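Akthorpe Meditation Center Plans Summer Retreat and Library Move

June | By Nisreen Mansour

Filed under: Center News, Retreats

The Buddhist center in Akthorpe will hold its summer retreat at Flekangate again this year, with 34 residential places and a separate day program for people who live nearby. Registration opened this month and will stay open until the residential places are filled.

The retreat will be led by Hiba Karaki, who has taught the Akthorpe evening classes since the center moved out of its rented rooms on Masri Street. Her subject this summer is the practice of patience, using a short text that will be read aloud in English at the start of each session. Printed copies will be handed out on arrival, and a large-print version can be requested on the form.

Sessions begin at 6:30 a.m. with silent sitting. Teaching follows breakfast, and the afternoons are divided between walking meditation and discussion groups. Silence will be kept from the evening session until after breakfast the next day. Last year it was kept through lunch as well, but several people asked for more time to talk over the teachings.

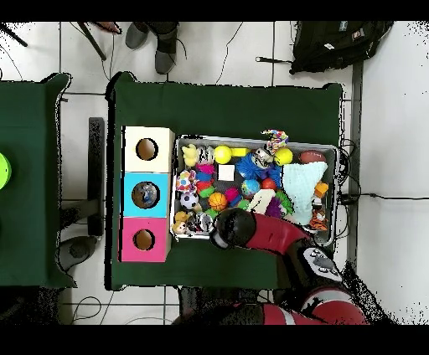

Day program and meals

Day visitors may attend the morning teaching, the midday meal and the first afternoon session. They do not need to book for the full retreat, but the kitchen asks for names two days ahead. All meals are vegetarian. Wissam Nassar is running the kitchen and would like to hear about allergies early – the nearest large grocery store is in Truravstead, and the van goes there only once during the retreat.

Parking at Flekangate is limited to the lower field. A shuttle will leave the Akthorpe center at 5:45 a.m. and return after the last evening session. Riders should bring a flashlight for the path up from the gate.

The center's library is also on the move. Its 860 books, most of them given by members, will go from the upstairs hallway to the room next to the shrine hall. Afaf Farah has spent the spring relabeling the collection and says the old card system will be kept for borrowing.

"People know how to use it, and it works when the power is out," she said. 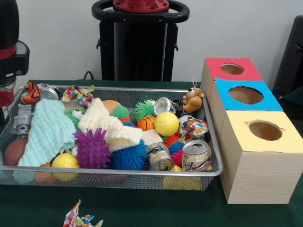
Borrowing will stop for two weeks while the shelves are put up. Anyone with overdue books is asked to return them before then, and there will be no fines. Sixty-nine titles are listed as missing, including both copies of the beginner's chanting book. The full list is on the noticeboard by the front door.

The new shelves were paid for by a gift of $2,000 from a former student, who asked not to be named. Hussam Atallah is building them and expects to finish before the retreat begins.

Evening classes will pause during the retreat and start again the week after, at the usual time of 7 p.m. Morning sitting at the Akthorpe center will go on as normal. Retreat forms are available at the front desk or by mail on request.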